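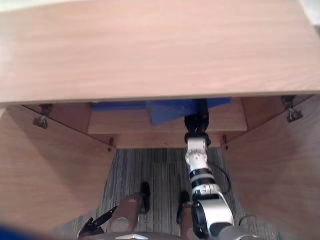
Why does the new batch of rye starter rise slower than the old one?
Most probably the flour. The old jar was fed with Rinham medium rye, and the new one gets the Veltden flour, which is milled coarser and takes the water more slowly.

Saturday, November 15, 2025

I fed both jars at nine in the morning, same weights, same water. After four hours the old jar had doubled. The new one had moved maybe a third. I marked the level with a rubber band and wrote the pH in the table, but the meter is drifting again, so please do not trust the second decimal.

Rafferty Oyelaran asked me to try a wetter mix. I made one small jar with 14 g more water than usual – it smells more sour, and the bubbles are bigger. I will keep it until Monday.

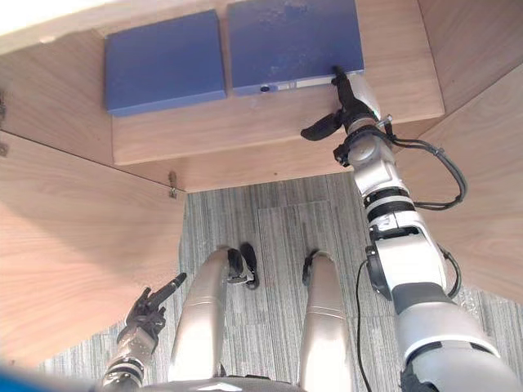
Can we already bake with the new starter?
Only flat breads for now. For the Dernitz loaf it should double two feedings in a row, and so far it has not done it once.

Test loaf from the old jar: dough 385 g, baked in the small oven on the lower rack. Crust good, crumb a little gummy in the middle. I cut it too early, my mistake.

To do: calibrate the meter, order the medium rye again, ask at Okafor if they still sell the bigger jars with glass lid. The rubber bands are also almost finished.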